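Forum: Kitchen and Table > Clearing up and washing up
Thread: Rice everywhere when clearing a tray

Malabanan
Posted 2026-08-14
I'm after some sensible advice on the order you clear a tray meal in. We eat off trays at the table and the dish rack lives at the right-hand end, so in theory the whole job is done without walking anywhere. In practice I spend longer picking rice off the wood than I do washing up.

There's a brown tray for the crockery, a black one that ends up with the leftovers, and a clear tub for wrappers. Light plastic pieces, yellow spoon.

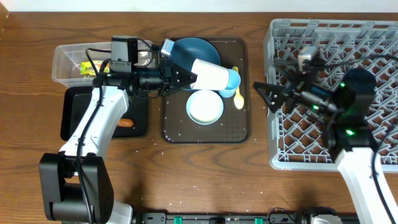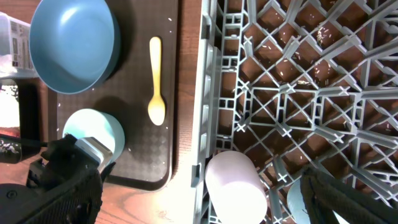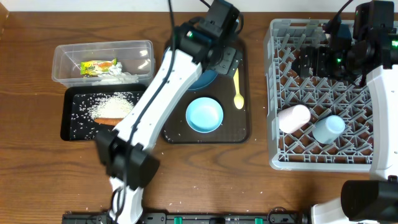

Do you scrape the food off first or stack the dishes first?
Scrape first, while every dish is still flat on the tray. Once a bowl has been stacked on a plate with rice on it, the grains stick to the underside and drop off wherever you carry it next. Scrape, then stack, then lift.

Flirnach
Agree with the scraping. I'd add that you want to scrape everything onto one thing only. In the third picture the rice is in a heap on the black tray with the carrot under it, and that would be fine by me, except that the black tray has a low rim and you've already got loose grains towards the edge. Use something deeper. An old mixing bowl will do.

Metard
Don't agree about the deeper bowl. It's one more thing to wash, and for a plate of rice and a carrot it's overkill. A shallow tray tips straight into the food bin and wipes clean in one go. The trick is to move the tray to the plate so the rims touch, then push the rice across with the spoon held side on.

Flirnach
It's one bowl. You rinse it.

Metard
It's one bowl every night.

Clelideo
I had the same trouble with a textured tray. Yours looks to have a diamond or checked pattern on it from the second picture. Rice sits in the dips and a wet cloth only smears it about. Leave the tray until last and let the grains dry out. Half an hour is plenty. Then pick it up, tap it over the bin and most of them fall off. After that it can have a proper wash.

Malabanan
Thanks, will try leaving it. Do you do the same with the table? I've been going over it with a damp cloth straight away.

Clelideo
Same with the table, yes. Dry brush first, cloth second. I use a dustpan brush that is kept only for the table. If you wipe the rice while it's soft it breaks up and you get a sort of paste in the grain of the wood, and that is much harder to shift than the rice was.

Flirnach
My table is oiled and I wouldn't leave soft food sitting on it for half an hour. Pick up what you can by hand, then wipe. Depends on the finish, I suppose.

Malabanan
No idea what the finish is. It came with the flat.

Metard
Put a few drops of water on a corner you don't mind about. If they bead up, it's sealed and you can leave rice on it as long as you like. If they soak in and leave a dark mark, do as Flirnach says.

On the dish rack – I'd move it off the table altogether. It takes up the right side, and it's open underneath by the look of it, so anything that drips goes on the wood. Mine stood on a table for a whole April and left a mark the exact shape of the rack. Two coats of oil and you can still see it if you know where to look.

Malabanan
There's nowhere else for it. The draining board is too narrow by the width of my hand. I could put a towel under.

Metard
A towel stays wet. Get a drip mat, one with a lip. 400 by 300 mm is a common size, though measure the rack before you buy anything.

Clelideo
Boot tray. Cheaper than anything sold as a drip mat, and the lip is higher.

Flirnach
One thing I'd keep as it is: the separate tub for wrappers. We used to put them on the tray with the plates and they always ended up stuck to the bottom of a bowl. Just empty it when you empty the food, or it turns into a tub of old wrappers that lives on the table.

Malabanan
It had turned into that, yes. Emptied it this morning.

Did the scrape first and left the tray for half an hour at lunch. Tapping it worked on nearly all of it, there were 2 grains stuck near the corner that needed a fingernail. Table is sealed, the drops beaded up, so I'll carry on with the brush. Still not sure about the deeper bowl. Going to measure the rack tonight.

Flirnach
Try the bowl for a week.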